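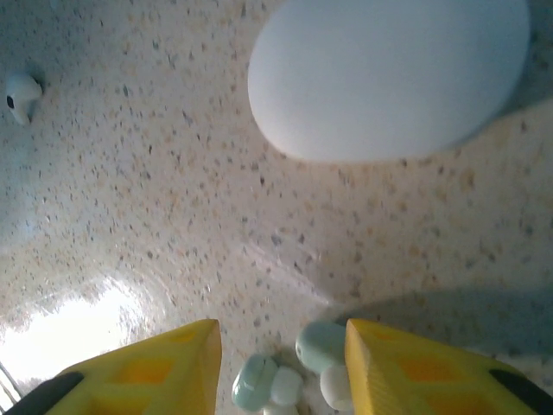 Setting up a Hirvonen table for more than one player

Hirvonen is a trading game about running a small harbour, and it is much better with other people in it, provided they have all joined the same harbour. The steps below cover hosting a game from version 10 onwards. Older versions hide everything under a menu called Extras, where it deserved to stay.

Before you start

Everyone needs a Stillik account and the same map pack. If one player has Zirkside and the rest have Ikomska, the game will let them join, wait until the first ship docks, and then throw them out without a word.

Creating the harbour

1. From the title screen choose Host, then New Harbour.
2. Type a name. Apostrophes are accepted here and rejected on the next screen, so leave them out.
3. Set the season length. The default is 60 turns, a long evening. First-timers should halve it.
4. Pick a port number. I use 487 at home. If your router sulks, try another.
5. Click Open. The lantern in the corner goes from grey to yellow.

A yellow lantern means the harbour is open to you and you alone. To let others in, click the lantern and tick Visible. I once sat at a yellow lantern through two cups of tea, feeling unpopular.

Inviting players

Click Copy Key and send the key to your players however you like. They paste it under Join, taking care not to bring a space along at the end. The game treats the space as part of the key and reports that your harbour has sunk.

Names appear in the Quay list as people arrive. Drag them up or down to change the turn order. Put your slowest player first, so that the others still have hope.

Filling empty seats

Right-click an empty seat and choose Add Clerk. Clerks are the computer players and come with a greed setting from 1 to 99. Anything over 77 and they buy all the rope on turn one, then refuse to sell it. Kohei Nagano, who wrote the Ikomska pack, told me this was meant to be realistic.

You can change a clerk's greed between turns, but not during one. The slider still moves during a turn. It just isn't connected to anything.

Saving and coming back

Only the host can save. Use Harbour, then Save and Close, and wait for the bell. Closing the window before the bell loses the current turn, and you will be the one explaining that to whoever had just cornered the market in herring.

To resume, choose Host, then Old Harbour. The key changes each time, so send the new one round again.

Last updated 24 October 2014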